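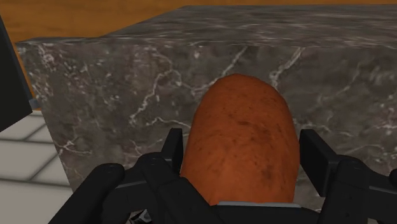
Health > Children's Health > Hospital Visits

Open day at the Stosar children's cancer unit

July — By the Family Health desk

The pediatric oncology unit at Stosar opened its doors to families for one morning this month. Visitors went through in groups of 10, and each tour took most of an hour. We joined the second one.

The tour began at the day clinic, where children come for blood counts and chemotherapy and go home the same afternoon. It has recliners instead of beds, and a parent chair next to each one. A nurse showed us how a central line is flushed and capped, using a cloth doll. Several parents in our group asked about baths. The answer was to keep the dressing covered and call the clinic if it lifts at the corners.

Upstairs is the inpatient ward, with 23 rooms. We were shown one that was being made ready for a new patient. It has its own bathroom, a small refrigerator and a fold-out bed. Siblings can visit until 8 p.m. but are checked for colds at the desk first. The hallway to the transplant rooms was closed to us.

The Zonov laboratory is in the basement, down a long ramp. Staff there look at blood and marrow samples and send results to the ward by computer. A technician put a slide of healthy blood cells on a screen, then one from a teaching set showing leukemia. It was the part of the tour that drew the most questions, mainly about how long results take. Routine counts come back within the hour. Marrow tests can take several days.

The last stop was Chrysikopoulos House, across the parking lot, where families from out of town can stay. It has 20 bedrooms and a shared kitchen. There is a waiting list in winter — families should ask the social work office early.

Parking was free for the morning. The elevator by the main entrance was out of service, so people with strollers had to use the one near the pharmacy.

Related
Zistska clinic adds evening hours for blood draws
Going back to school after chemotherapy
What to pack for a long hospital stay
Blood drive passes 1000 donors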